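I'd been told to look for the door next to the bakery, so of course I walked past it twice. When I finally got up the stairs, the chairman of the Howlader Residents' List was on his knees under a desk, hunting for a plug socket. "Sit anywhere that isn't leaflets," he called up, and that left me with one stool and the windowsill.

I took the windowsill. We'd agreed on half an hour and I stayed for nearly 3 hours, partly because he likes talking and partly because he makes very good tea.

In case you don't follow council politics (and why would you, the weather's been lovely), the Residents' List holds the balance in Howlader. It has three seats. The two bigger groups can't stand each other, so those three seats decide the budget, the bus contract and whatever happens to the old Nilel dairy site. In January the List walked out of its deal with the ruling group, and I wanted to know why.

"The dairy," he said, before I'd got the lid off my pen. "We signed up to a deal that said homes first. Then we got a plan with a car park first and homes at some point. I read it on the bus and missed my stop."

I asked if he'd been looking for an excuse. There's been plenty of chat that the List was slipping in Dellero ward and needed a row to get noticed. He laughed at that, quite loudly.

"If I wanted attention I'd have picked something more fun than drainage and parking. Have you read the drainage section? I have. Twice."

He was less jolly about the petition. They'd hoped for 2000 names against the car park and got just over 1000, and the other side has been waving that about ever since. "It was raining, we had one folding table and it kept folding," he said. "But fine, it's a fair hit. We should've knocked on more doors in Dellero. We went where people already liked us, and that's a lazy habit."

I liked him for that, I have to say. I've interviewed a lot of councillors who would have blamed the rain and left it there.
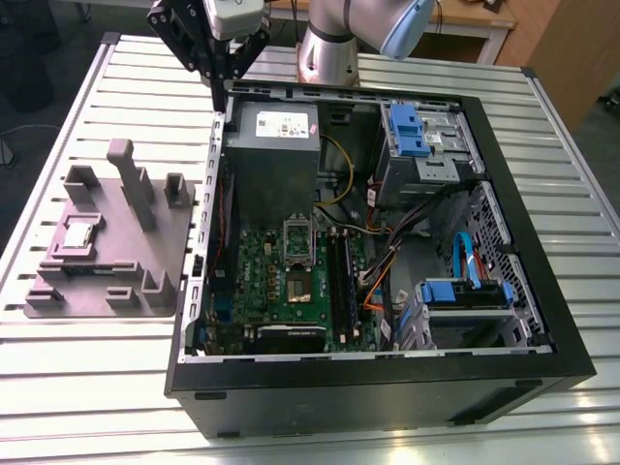

On going it alone

So will they stand on their own next time? He went a bit careful on me here — stirred his tea, looked at the door — and then said yes, most likely, in every ward where they can find somebody willing.

"A joint list sounds lovely until you have to agree what goes on the poster. We tried it with the Hiltero group. Four evenings, and we were still on the colour."

I wondered whether that just hands the council to whoever comes first. He'd clearly been asked before. "People say we split the vote. Whose vote? It belongs to the person holding the pencil."

He did admit to being nervous. Last time they kept their third seat by fewer than 100 votes, and he remembers the recount rather too well. "I ate an entire packet of custard creams. Couldn't tell you what they tasted like."

The next budget meeting is the one to watch. He wouldn't tell me how the List will vote, though I asked three different ways, and on the last go he just offered me more tea. I said yes to the tea.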